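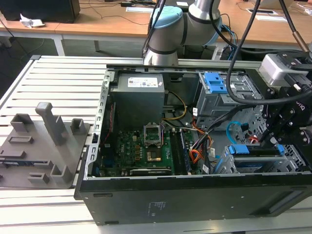
The Subscription Arm Wants Your Old Computers

Grirkine would like you to stop thinking about buying a robot. Buying is for car companies. What the firm offers small repair shops and recyclers is a monthly plan called Colell: one arm, one gripper, a camera mounted above the gripper, and a library of ready-made routines for working inside desktop computers. You pay $640 a month, you sign for a year, and the arm is supposed to earn its keep by lifting out the parts that people are tired of lifting out.

I have read a lot of brochures like this one. The word "effortless" turns up on the first page, and the setup guide is 140 pages long.

Start with what the arm has to deal with. A desktop tower on its side is a crowded place. Power wires hang over the board in bundles, drive bays sit close to everything, and the clips holding the drives are thin plastic things designed for a thumb. A processor socket standing open with its bracket up is a field of tiny gold contacts, and one careless brush from a finger, metal or human, can turn a board you could sell into a board you can't. Grirkine knows all this. Its sales material talks at length about "gentle contact" and then gives no figure for how gentle.

The drive clips are where Colell looks best on paper. The gripper comes down over the bay from the side, its fingers narrow enough to work near a rail clip, and the camera rides along so the system can check its aim. I like that idea. I like it less when I read that the library covers 100 case models. Any recycler who has opened a week's worth of donated office machines will tell you what that is worth – a decent start, and then a long line of towers that aren't on the list.

For those, you teach the arm yourself. Grirkine calls this "guided learning" and includes it in the plan. It doesn't include the hours of whoever is doing the guiding, and that person is probably the best technician you have.

Then there is the matter of holding things still. The standard kit comes with a plain clamp set. If you want a fixture for loose parts, you can print your own from files the company supplies, or pay $800 for the finished version. Printing is the better deal if you own a printer and have patience. Cables are your problem either way, and the guide's advice on routing them amounts to two paragraphs and a drawing.

Two rivals deserve a look before anyone signs. Tasier sells a simpler bench arm outright, with no library at all, which at least spares you the surprise of finding your machine missing from it. Kim rents by the week, and a week is a sensible length of time to find out whether you hate something.

Grirkine says a larger library is coming in November. I would wait for it, and I would ask to see the list of cases before handing over a card number. Ask, too, who pays when a socket gets damaged. The contract I was sent covers damage to the arm in four separate clauses. Damage to the computer gets one, and it says the customer accepts the risk.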